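Drarnley Desk Set-Up Guide
Section 3: Getting power to the desktop

Before anything is plugged in, give the top a good wipe and let it dry. It is so much nicer to start on a bare gray surface than to shuffle mugs and papers about later — and you will want both hands for the cords.

1. Clear the top completely and wipe it with a soft, barely damp cloth.
2. Wait 14 minutes before you set anything electrical on it.

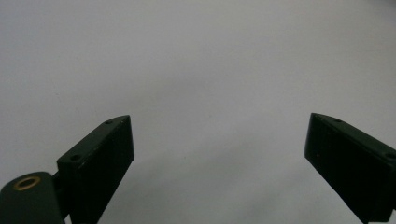 Page last changed: June, Paron desk range

3. Lay the power strip flat on the desk with its switches facing up, and turn every switch off. A slanted position is perfectly fine for now, as you will straighten it in step 5.
4. Bring the plug and its white cable up beside the strip and let any twists fall out of the cable. Please don't tug at it!
5. Slide the strip toward the back, leaving each switch where a finger can get to it easily.

Caution: Never plug one power strip into another, and keep drinks well away while you work.

Note: Each outlet has its own switch, so a lamp can be off while the charger next to it stays on.

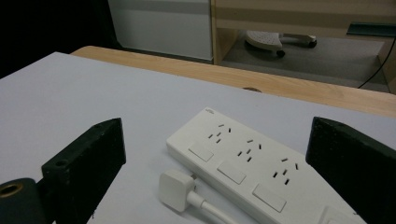
Can I leave the strip on the desktop for good?
You may, as long as it lies flat and the cable isn't pinched behind the desk. If you would like it out of sight, the Tukau under-desk tray (part 829) holds it nicely, and Section 4 takes you through fitting one.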